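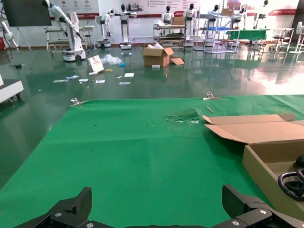 Open cardboard box and a crumpled bit of clear plastic on a green mat.

Making placards and banners at home that last the whole march

Posted November 2, 2025

I have been painting signs on my kitchen floor for longer than I care to admit, mostly for the library and bus campaigns here in Josbridge, and every time there's a march coming up I get the same messages from people wanting to know why their lettering ran, or why the stick fell off before they'd even reached the square. So I've finally written it all down, with a cup of tea beside me, and you are very welcome to pass it on.

Start with the words, on scrap paper, well before you open any paint. Most signs have far too much on them! You may have a marvellous point to make about the council's spending on consultants, but the person reading it is across a road and there's a bus in the way. I try to stick to 7 words, and if I can get it down to four I'm delighted. Say it out loud. If you run out of breath, so will they.

Then pencil the letters in, very lightly, and here is the trick my aunt taught me: do the middle letter first and work outwards in both directions. If you begin at the left you will end up with a great fat LIBRA and a squashed little RY crawling up the side, and I have the sign in my loft to prove it. Capitals are easier than small letters. Leave a margin as wide as your hand all the way round, even though it feels wasteful, as that's where your tape and your thumbs will go.

For the board itself, ordinary corrugated card from a big box does very nicely. Appliance shops are usually glad to let you have some if you ask before they've flattened it all for collection. Check which way the ridges run and keep them upright, in line with the stick, or the whole thing will fold in half at the first gust. If you can only get thin card, glue two sheets together with the ridges crossing, put some heavy books on top and leave it overnight. I use ordinary white craft glue, spread with an old loyalty card.

Paint. Emulsion left over from the bathroom is perfectly good, and much cheaper than anything from an art shop. Give the card one thin coat on the back as well as the front, otherwise it curls up like a stale sandwich. Dark letters on a pale background read best from far away (black on yellow is the old favourite, and I've never found anything to beat it). Red on green looks lovely and Christmassy close to and turns to mud from the other pavement. Two thin coats, please, and let the first one dry properly. I know it's tempting to go at it with the hairdryer. I've done it myself and ended up with bubbles.

Now, rain, which we do seem to attract. Clear sticky-backed plastic, the sort you used for covering school books, is worth every penny. Smooth it down from the centre with a rolled-up tea towel and wrap it right round the edges. Kitchen film will do in an emergency but it flaps, and it makes a noise in the wind that will have your neighbours edging away from you. Felt-tip pens are hopeless in the wet unless they say permanent on the side, and even then I'd try a corner under the tap first.

Handles are where people come unstuck, quite literally. Do look up what the organisers allow before you go buying timber, as plenty of events ask for no wooden or metal poles at all. The stout cardboard tubes from inside carpet or fabric rolls are light and kind to everybody's heads. Naidu, the fabric shop on the corner by our bus station, keeps a bin of them by the door. Cut a slit down the top of the tube, slide the board in and tape it front and back in a big cross. I buy the Doneo cloth tape, because it tears by hand and doesn't leave my fingers black, but any decent cloth tape will manage. Wrap a bit of old towelling round the bottom where you'll be holding it. You'll thank me by the second hour.

If you're making a banner, an old double sheet is the thing, washed without softener so that the paint takes. Turn over a deep hem at each end for the poles, and please cut some wind flaps! A banner without holes is a sail, and I once watched Mohandas Pinto, who is not a small man, being towed sideways past the town hall with the bus campaign's best lettering wrapped round his face. Half-moon cuts the size of a saucer, dotted about between the words, let the air through and hardly show from the front. A line of stitching round each cut stops it tearing.

Protect the floor before any of this. I put down an old shower curtain and then newspaper over the top, and lift the paper while it's still a little damp so it doesn't glue itself to anything. Emulsion on carpet wants cold water and patience, dabbing and never rubbing. Brushes can be wrapped in a freezer bag between coats and they'll be fine until the next day.

Afterwards, don't leave a sign leaning against a bin on the way home, tired as you are. Pull off the tape and plastic and put the card in the recycling if it's unpainted enough for your council to take it, or turn it over and use the back next time. Banners should be rolled round a tube, painted side out, with a bit of tissue between the layers. Folded ones crack along the creases. My oldest has been out 19 times and only the comma has gone.

Next I'm going to have a go at papier mâché heads, and I've already been told off about the state of the sink.

Comments (4)

Indira Annamalai
Lovely to see this written up. Can I add, put your campaign's name on the BACK as well? Everybody behind you is staring at it all afternoon. We did this in September and had people asking to join.

busman's holiday
What weight of sheet do you use? Mine went see-through once it was painted and you could read both sides at once, backwards.

Mohandas Pinto
It was a very strong gust and I would like that noted. Also I was holding both poles.

Ponov
Pound shop shower curtain hooks through the top hem are good if you want to hang the banner on railings later. I can do ours in a couple of minutes, and it cost me less than the 40 cable ties I used to get through.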